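How I Pack Glass Soda Bottles So They Get There in One Piece

January 15, 2020

My family is scattered all over the place, and somehow I've become the person who mails the drinks. Hot sauce, maple syrup, homemade vanilla, and above all cola in the little glass bottles, which half my relatives swear tastes better than anything out of a can (I'm with them on that). I've been doing this for years and I've made pretty much every mess you can make with a cardboard box, so let me save you some mopping!

The first time I did it I used newspaper. Lots and lots of newspaper, packed in tight, and I was so proud of it. Well, newspaper squashes. By the time the box had been bumped along for a few days everything had settled to the bottom and the bottles were knocking against each other like bowling pins. My sister-in-law got a very sweet-smelling box of soggy sports pages.

These days I use the molded foam shippers, the ones with a round hole for each bottle. Mine come from Clondis, and I buy them a dozen at a time with a neighbor so we can split the postage. You can get them for 12 bottles too, but a full one is so heavy I can't carry it down my front steps without saying something rude. Six is plenty. If someone needs more than that, they get two boxes.

Check the fit before you buy a stack of them. A bottle should go in with a bit of a push and come out with a bit of a tug. If it drops straight in and rattles, wrap the bottom half in one layer of paper towel and try again. If you have to lean on it, stop - the foam will crack down the side and you'll be picking white crumbs out of your sweater until September.
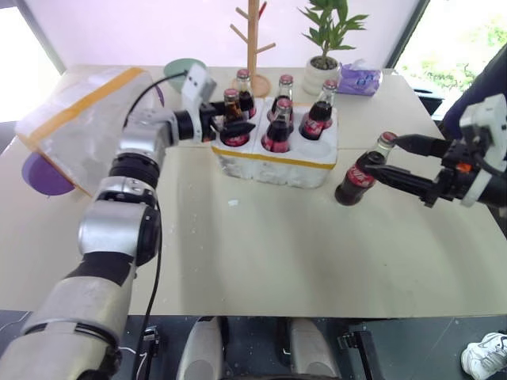

I fill the back row first and work toward myself, so my sleeves aren't dragging over bottles that are already standing up. It sounds fussy, but I once took out a whole row with a cardigan cuff. Pick each one up by the neck, lower it straight down, and let it settle before you let go. No dropping it the last inch! Glass is tougher on the sides than it is on the bottom edge, and that bottom edge is where my chips have always been.

A few more things I do every time:

Wipe every bottle with a dry dish towel before it goes in. Bottles straight out of the fridge sweat, and a damp label will scuff right off against the foam. I take mine out the night before and let them come up to room temperature on the counter.

Run your thumb around each cap. You're feeling for anything sticky. A sticky cap means a slow leak, and that bottle stays home and gets drunk by the packer.

Never leave a hole empty if you can help it. If I'm a bottle short I stuff the space with rolled-up socks or a bag of hard candy, which my nephews consider the best part anyway.

Put tape around the foam before it goes in the carton. One strip going around the long way, one the short way, pressed down well at the corners. I've used the Brakano packing tape for a while now and it tears by hand, but it does not like a cold garage, so keep the roll indoors.

Then comes the outer box. I leave a couple of inches on every side and fill the gap with whatever I've saved up. Bubble wrap, air pillows, those long curls of brown paper. Close the flaps and give the whole thing a gentle shake by your ear. If you hear anything at all, open it up and add more. I know, I know, it's annoying when you've just taped it.

As for weather, I don't mail soda in a hard freeze. I have a little list on the side of the fridge and if the forecast on either end is under 18 degrees, the box waits. Full bottles that freeze will push their caps up or split, and foam only slows that down.

Oh, and save the shippers! They stack nicely on top of the dryer, and I've gotten roughly 5 trips out of my best one. My aunt sends hers back to me full of empty jam jars, and I send them out again with the jam in.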